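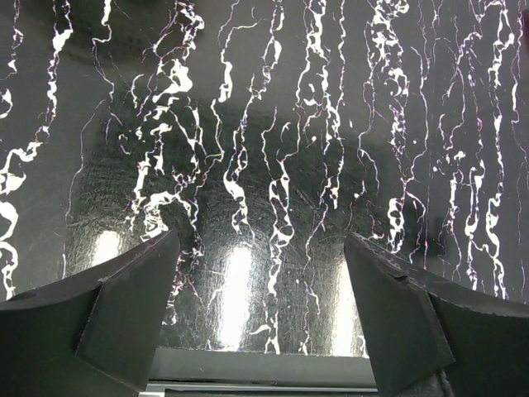
Black with white veins, and plenty of shine under the lights.

Why I fold everything on a slick, dark top now

I used to fold on the bed. The bed is soft, the quilt has bumps, and every shirt came out a slightly different size. Then I moved the whole job to a hard, glossy surface and wow, what a change! Sleeves slide into place, you can smooth a hem with one sweep of your palm, and lint shows up right away (light lint, anyway – navy fuzz will still sneak past you on black).

You don't need real stone for this. A marble-look covering over an old desk or a sturdy door works great. Mine is 21 inches deep and I wouldn't go any narrower if you fold men's shirts or bath towels.

Getting the surface ready

Wipe it with a barely damp microfiber cloth and a drop of dish soap, then buff it with a second cloth that's bone dry. Go in straight lines, one direction only. Circles leave swirls, and on a dark finish you will see every one of them at sundown. Skip the scouring powder completely. Small scuffs can be softened with a dab of plain car wax, left for 3 minutes and rubbed off, but try it first in a back corner.

Keep zippers and metal snaps facing up while you work. I learned that one with a pair of overalls.

The corner trick for T-shirts

Lay the shirt face down and square it up. Now pinch one corner of the hem between thumb and finger and pull it gently out to the side until the edge runs straight. Do the same on the other corner. It takes two seconds and it gets rid of that wavy bottom edge knits love to develop. After that, fold in one side, fold in the other, and bring the bottom up in thirds. So neat!

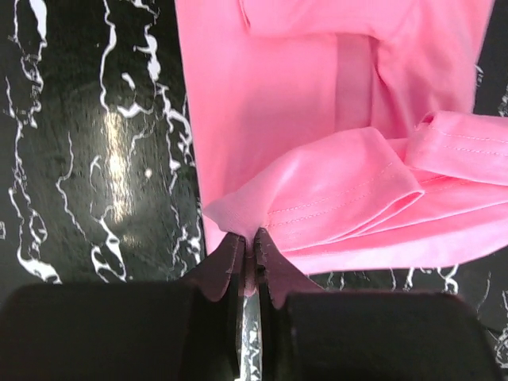 Li-hua Tse wrote in to say she does the corners last, after the sides are in, and that thin jersey behaves much better for her if it comes out of the dryer a few minutes early and gets smoothed flat by hand before any folding at all. I tried her way on a stack of kids' tees and I'm a convert for the thin stuff. Heavier cotton I still do my way.

Setting up the spot

Hip height is the number one thing. If you're bending, you'll quit halfway through the basket (I always did). Raise a low table with furniture risers, and push it against a wall so piles can't slide off the back. Walls on the sides are even better, and a pale wall color bounces a lot of light down onto dark clothes, so you can finally tell the black socks from the navy ones.

Leave the middle clear. Finished piles go on a shelf or a chair, never on the folding area, or it shrinks to the size of a dinner plate by the third load.

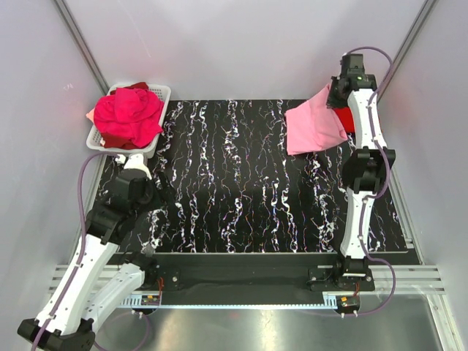

Keeping the shine

Dust daily if you can stand it, weekly if you can't. Felt pads go under anything that lives there, even the little dish for stray buttons. Never set a hot iron on a covered top – the film can bubble, and no amount of wax brings it back.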